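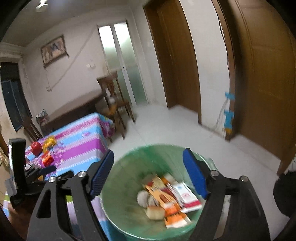

La pinza de mano Rewi es la herramienta con la que los grupos de robótica de Kivunine graban demostraciones de manipulación sin necesidad de tener un brazo robótico en clase. El alumno la sujeta, acciona los dedos y repite la tarea que después aprenderá el robot. En el ejercicio de orden y recogida, que es el primero del curso, se trabaja con lo que hay en cualquier casa: una mesa con su mantel de rayas, envases vacíos, envoltorios y un cubo verde donde va cayendo lo que se descarta. Los dedos terminan en almohadillas azules, que destacan bien contra el cartón blanco o naranja de los envases y ayudan a localizar el punto de contacto al revisar la grabación.

El equipo se vende por unidades o en lote de aula. El lote incluye 3 pinzas, una por pareja de trabajo, y el cuaderno de prácticas en castellano. La versión actual sustituye a la Talton, que dejamos de fabricar en noviembre. Los centros que todavía tengan pinzas Talton pueden seguir usando sus almohadillas, pero los brazos no son intercambiables.

Qué contiene cada unidad
Pinza de dos dedos con articulación metálica
Juego de almohadillas azules montado y otro de repuesto
Soporte para cámara de gran angular (la cámara se pide aparte)
Llave para los tornillos de las articulaciones
Correa de muñeca
Licencia del programa Gradirska para un grupo

Datos técnicos
Referencia: RW-358
Precio por unidad: 358 euros, IVA no incluido
Capacidad de la memoria interna: 2.000 episodios
Edad recomendada: a partir de 14 años
Garantía: 3 años en mecánica; las almohadillas son consumible

Trabajo en clase
El cuaderno está pensado para un club que se reúne una tarde por semana. Las primeras sesiones se dedican a abrir y cerrar la pinza sobre objetos rígidos, cajas sobre todo, y más adelante se pasa a frutas y envoltorios blandos, que obligan a medir la fuerza. Cada pareja graba sus episodios, los etiqueta en Gradirska y descarta los que no sirven: los que empiezan con la pinza ya cerrada, los que tienen demasiado movimiento y aquellos en los que la mano tapa el objeto.

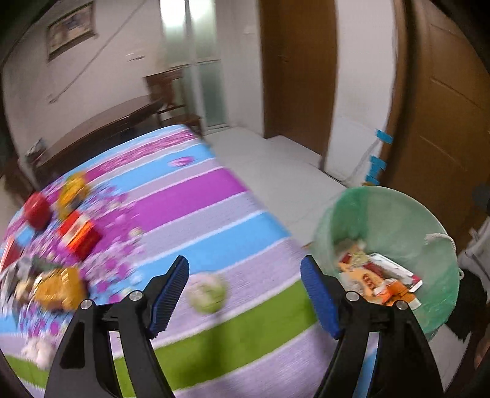
Conviene que el etiquetado lo haga una pareja distinta de la que grabó. Sumathi Kurup, que coordina los proyectos de alumnos en Kivunine, reunió de esta manera 2.574 episodios con su club durante el último curso, y el conjunto completo está disponible para los centros que compren el lote — sirve para comparar resultados cuando el grupo propio todavía tiene pocos datos.

Para el proyecto final se propone que cada pareja escoja una tarea de casa, escriba el procedimiento en una página y lo grabe siempre con el mismo criterio. El cuaderno trae una plantilla para esa página y otra para la presentación ante el resto del grupo.

Mantenimiento
Revise los tornillos de las articulaciones después de cada sesión. No los apriete a fondo: el dedo debe volver solo a la posición abierta. Las almohadillas se limpian con un paño húmedo, sin alcohol. Si las estrías se han desgastado, cámbielas por parejas.

Pedidos
Los centros educativos pueden pedir presupuesto con el formulario de esta página, indicando el número de alumnos y si ya disponen de cámaras. El precio del lote de aula se mantiene para los pedidos recibidos hasta el 30 jun 2026. Los gastos de envío a la Península están incluidos; para Baleares, Canarias, Ceuta y Melilla se calculan aparte.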